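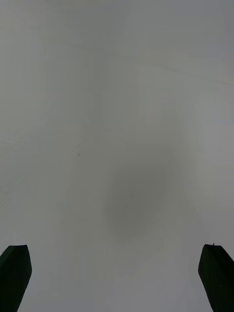

Flat lays are the most fun I have ever had with a camera, and nine times out of ten the trouble in them starts with the background. I spent years worrying about props before I learned to get the surface right first. What I love most is a plain pale gray, smooth and matte, like the one here, with light that slides softly from one tone of gray to the next and no pattern to fight with. Put almost anything on a gray like that and it looks good! Spoons, seed packets, a ball of yarn, your grandmother's earrings. So let's make a board you can pull out whenever you want one.

What you need

One sheet of MDF, 1/4 inch thick, cut to whatever size fits your table (mine is two feet by three)
A small can of flat white wall paint
A sample pot of mid gray, also flat
A foam roller, the fine kind sold for cabinet doors
Sandpaper in 100 grit and 1000 grit
A tack cloth or an old T-shirt

Please check that both paints say flat or matte on the lid. Eggshell sounds close enough and it isn't, as I found out with my first board, which threw a white streak across every single photo.

Preparing the board

Knock down the edges and corners with the 100 grit, then go lightly over the face. MDF drinks up the first coat, so roll on plain white and let it dry overnight. It will feel fuzzy in the morning. Don't panic! Rub it back with the same 100 grit, wipe off every bit of dust, and it will be lovely again.

Mixing the gray

Stir 4 parts white with one part gray in a big yogurt tub. Go paler than you think you want, because the color dries a little darker and cameras tend to push it darker still. Mix enough for all your coats in one go. Matching a second batch is miserable work.

Rolling it on

Load the roller, roll most of it off again on a piece of cardboard, and work in long passes from one end to the other. Leave around two hours between coats. I do three coats, turning the board a quarter turn each time so the roller marks never line up. After the last one has dried overnight, take the 1000 grit and go over the whole face with hardly any pressure, using small circles. This is my favorite part (it ends up feeling like the inside of an eggshell). Stop if you see a shine coming up.

Lighting it

Set the board next to a window with the lamps off. The side nearest the glass will be a touch brighter, and I like to leave it that way. If the far side goes too dark, stand a sheet of white card along it.

Cleaning and storing

Dust with a dry cloth. For greasy marks, use a barely damp one and then touch up with leftover paint, so hang on to that tub. Store the board upright with a pillowcase over it.

Ignacio Whitlock
July 13, 2021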